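4.3 Failure analysis: unexpected release and overload during bimanual furniture handling

The trials reported in Section 4.2 were interrupted by a fault that we had not seen in the single-arm work. During handling of a white plastic furniture piece with its legs pointing up, the left arm entered a protective stop while the right gripper was commanded to close near the foot of one leg. The stop itself behaved as specified. The problem lay in what came before it: the left wrist had been carrying a side load above its rated continuous value for nearly 12 seconds, and the supervisor had not reported this to the operator.

The task is simple to state. One gripper holds the lower part of the structure steady. The other approaches a leg, closes, and applies a twisting load at the joint between leg and base. Because both arms are then coupled through a single stiff object, any error in the relative position of the two grippers appears as internal force. In free motion the same error has no effect and is hard to detect. The arm bases at the Gisthorpe site were calibrated to each other at the start of the series, and the calibration was assumed to hold until the next scheduled check.

The controller used in these trials was Daro, configured with position control on the left arm and impedance control on the right. The force estimate for each wrist is computed from joint currents and passed through a low-pass filter. Figure 6 gives two views of the work, a general view of the arms and the structure (a) and a close view at the gripper fingers (b). 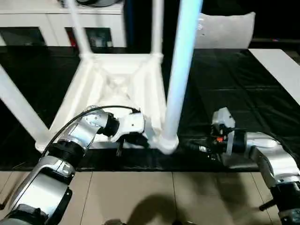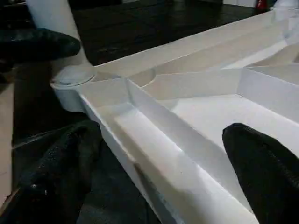
Figure 6. Handling of the white structure. (a) Both arms at the base of the structure. (b) Gripper fingers at the ribbed underside, close to a leg socket.

We examined the logs of all 1,243 control segments recorded before the stop. The estimated side load on the left wrist rose in steps, each step coinciding with a closing command to the right gripper. Between closings the load did not return to its earlier level. This pattern is not consistent with sensor drift, which would be expected to grow during idle periods as well. It is consistent with a small fixed offset between the two arm bases, taken up by bending in the held part each time the second contact is made.

Three conditions had to be present together for the fault to develop.

First, the base offset. A repeat of the calibration after the stop gave a relative displacement of 3 mm along the long side of the table. One mounting bolt on the left base was found below its specified torque. We cannot say when it loosened, and the logs do not contain enough free-space contact data to fix the date of the change.

Second, the choice of control modes. With the left arm in position control, the offset could be absorbed only by the object, the fingers, or the right arm. The right arm was compliant in translation along the approach axis but stiff across it, and the offset fell mostly in the stiff direction. The setting had been copied from an earlier insertion task in which stiffness across the approach was needed.

Third, the reporting threshold. The supervisor compared the filtered wrist load with the peak limit only. A load held between the continuous limit and the peak limit produced no message. When the peak limit was finally crossed, the stop was immediate, and the left gripper opened as part of the default recovery routine. Opening under load is the more serious of the two events from a safety standpoint. The stored bending in the part is released at once, and the part may move toward whoever is standing at the table. The operator was outside the marked area at the time and there was no injury.

Inex, the event logger running beside the controller, recorded the gripper opening as a normal end-of-task release. The two cases share one event code. As a result, a search of earlier sessions for similar releases returned no useful list, and we had to compare load traces by hand. Two further sessions showed the same stepped rise, both ending before the peak limit was reached. They had been marked as successful.

The following changes were made. The recovery routine no longer opens a gripper while the estimated load at its wrist is above the continuous limit; it holds position and waits for the operator. Time above the continuous limit is now accumulated and reported. Both arms switch to impedance control once the second contact is confirmed, with equal stiffness in all three translation axes. Base calibration is checked against a fixed pin before each session.

The revised settings reduce the internal load at the cost of positioning accuracy at the leg joint. The effect of this trade on task success is treated in Section 4.4, together with the results obtained using the Abernathy compliance model.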